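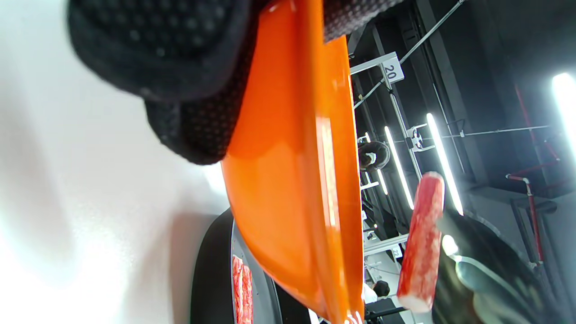
Huguette Marty told me I was wrong before I had finished my coffee. A shared meal where everybody brings a dish, she said, ends with five bowls of pasta salad and one tired woman who cooked the only real food, and it would be kinder to charge money and hire somebody.

Print this page
E-mail this to a friend

I have thought about her remark for most of the summer. She is right about the pasta salad. I still think she is wrong about the money, and I want to set down why.

Our street has held a supper in the old Davitz parking lot every September that I have lived here. You bring a dish, a chair and your own plate. In March a few neighbors proposed that we stop doing it that way. They had a quote from a caterer, Doltia, for $24 a head, with children under 3 eating free. The food would be hot and it would come on time. I have eaten Doltia's chicken at two weddings and have no complaint about it.

Twenty-four dollars is not a large sum to the people who proposed it. For a couple with two school-age kids and a grandmother in the back bedroom it is $120, and they will not pay that to sit in a parking lot with people they see at the mailbox. They won't complain about it either. They will say they have something on that evening. The next year they will not be asked, and after a while the supper belongs to the people who could pay for it. I saw this happen at my last address, where the block party went from sandwiches to a tent to a ticket, and by the end I knew fewer people there than when I moved in.

The argument on the other side is about work, and it deserves a fair hearing. Cooking for a crowd is work, and it falls unevenly. Érica Bittencourt makes a pot of black beans that takes her two days counting the soaking. The man across from her brings ice. If you add up the hours, the supper is not fair and never has been. When I put this to Érica she said she would be insulted to be paid for the beans and more insulted to be told not to bring them. That is one person's answer. I know others who have cooked out of duty for years and would be glad to stop.

My reply is that they should stop. Bring bread. Bring a bag of oranges. A shared table can carry a good many people who bring very little, provided they are allowed to do it without being looked at sideways. The looking sideways is what wears people out, and we could quit doing it without spending any money at all.

I would make some changes. A list on the Vieira store window, with columns for hot dishes, cold dishes, sweets and drinks, would take care of most of the pasta salad. We had one years ago and it was dropped for no reason I can recall. The people who bring ice could also fold the tables. And I would start eating at 5, when it's still light, instead of waiting for whoever is late.

I would keep the rule about bringing your own plate. It came up in March as an example of how shabby the whole thing had become. I don't find it shabby. The year we bought paper ones we filled the trash cans by seven o'clock and the wind took the rest down to Trorkiseo Avenue. When people bring plates from home they take them home and wash them, and the cleanup is done. Nothing matches, and I can't see that it needs to.

There is also the matter of the food itself. Catered food is made to bother nobody. It has no fish sauce in it, or very little garlic. Sang Tiêu brings a dish of pork and eggs in a dark broth that I did not like the first time. I liked it the third time, and I have since made it badly in my own kitchen. I can't think how I would have come across it otherwise. We had nodded to each other for six years and the pork was the first thing we had a conversation about.

Huguette says I am sentimental and that I have never been the one standing at the stove at noon in the heat. The second part is partly true. I make a potato dish the night before and it travels cold. I will sign up for a hot dish this year if the list goes up, and she can hold me to it.

The caterer's quote came to nothing in the end, and the supper will be held as usual. It will come up again next spring, with a higher figure, and I expect to be making the same case. I would like to hear from the people who stopped coming — there are several of them, and they weren't in the room in March.

Print this page
E-mail this to a friend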